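Neues aus der Robotik-AG: Zwei Finger und ein Stück Stoff

Liebe Eltern, liebe Ehemalige, liebe Freundinnen und Freunde der AG, im letzten Rundbrief hatte ich versprochen, ausführlicher von unserem Frühjahrsprojekt zu berichten, und weil inzwischen doch einiges zusammengekommen ist, wird es diesmal ein bisschen länger.

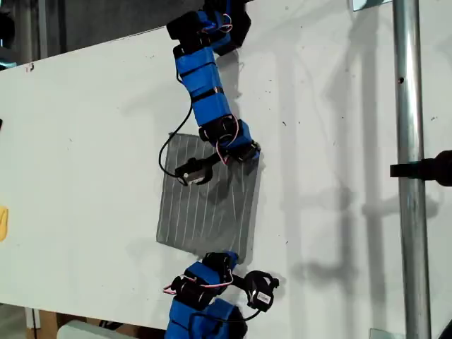 Angefangen hat alles mit einer Frage von Kirsty Kereama, die in diesem Schuljahr die Projektgruppe der Oberstufe leitet: Wie wenig Hand braucht man eigentlich, um ein Stück Stoff glatt zu ziehen, zu drehen oder zu verschieben? Die meisten von uns hätten wohl auf fünf Finger getippt, oder wenigstens auf drei. Die Gruppe wollte es mit zweien versuchen, die sich auf einer weißen Platte gegenüberstehen, einer von oben, einer von unten. Getauft wurde das Ganze nach langer und recht lauter Abstimmung auf den Namen Drerken (fragen Sie mich bitte nicht, was das bedeutet, ich habe es mir dreimal erklären lassen).

Seit März wird nun jede Woche gebaut, geschraubt und wieder auseinandergenommen. Die Finger bestehen aus einzelnen Gliedern mit blauen Hüllen, dazwischen sitzen schwarze Servomotoren, und wer schon einmal versucht hat, mehrere davon sauber miteinander zu verkabeln, der weiß, wie schnell so ein Nachmittag vorbei ist! Besonders die Jüngeren haben dabei eine Geduld bewiesen, die ich ihnen, ich gebe es zu, im Herbst noch nicht zugetraut hätte.

Für die Versuche nimmt die Gruppe ein graues Stück mit feinen weißen Längsstreifen. An den Streifen lässt sich gut ablesen, ob sich das Material verzieht oder im Ganzen mitwandert, und genau darüber wird dann ausgiebig diskutiert. Bisher stehen 183 Versuche im Protokollheft, davon 90 mit der neuen Steuerung, und die Auswertung liegt in den Händen der Zehntklässler, die dafür sogar in der großen Pause freiwillig am Rechner sitzen. Schwierig bleibt vor allem das Drehen: Drückt ein Finger zu fest, wirft der Stoff Falten, drückt er zu leicht, rutscht die Spitze darüber hinweg. Mit anderen Fingerspitzen soll das besser werden, die ersten Entwürfe sind schon gezeichnet.

Zeigen wollen wir das alles beim Schülertreffen in Kusstead, wo wir auch die Gruppe aus Proston wiedersehen, mit der wir uns im vergangenen Jahr so gut verstanden haben. Bis dahin ist noch viel zu tun, und über Besuch in der Werkstatt freuen wir uns immer – kommen Sie einfach vorbei, die Jugendlichen erklären wirklich gern (und ausdauernd). Wer noch kleine Schraubendreher oder Kabelbinder übrig hat, darf sie jederzeit mitbringen.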